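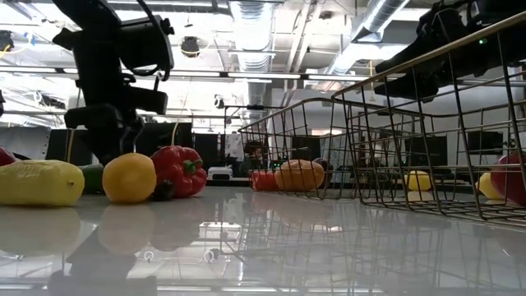
Glossy white surfaces show every fault in the cleaning method. Most streaks on a white table or counter are dried detergent, left when the cloth carries more product than the rinse can remove. Measure the detergent: 7 ml in a liter of warm water is enough for a full kitchen. Wipe in straight, overlapping passes, then rinse with a second cloth and dry with a third. Clear the top completely first. A row like this one, with a squash, a cucumber and a lemon set out along the front, leaves a strip that gets wiped around all week and turns dull before the rest does. Plastic produce kept for display or play marks a surface in the same way as the real kind once its underside gets sticky, so wash it in the same solution and dry it before putting it back.

Yellowing near the stove is grease. Spread a paste of baking soda and water over it, leave for ten minutes, and lift it off with a damp cloth. Do not rub. Baking soda is a mild abrasive and will haze a high-gloss finish under pressure.

Melamine sponges are harsher still. Keep them for matte tile.

Wire baskets

Rinse under warm water and brush along the rods, then across them. Dirt collects at the welds, where a sponge does not reach. An old toothbrush works; the narrow Siltier bottle brush is quicker on small mesh. Shake off the water and stand the basket upside down on a towel overnight.

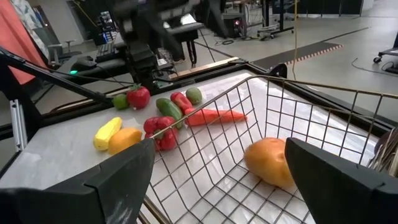 Check the feet and the bottom rods for rust before the basket goes back on a white surface. Rust rings on laminate can be lightened with lemon juice and salt, left for five minutes and rinsed well. On marble use neither, as acid etches the stone. A plain felt pad under each corner prevents the ring in the first place. Roltura pads have held on our baskets since February; the Paiva ones came loose in the first wash.

Cloths

Wash microfiber at 105 F without fabric softener, which coats the fibers and brings the streaks back. Dry on low.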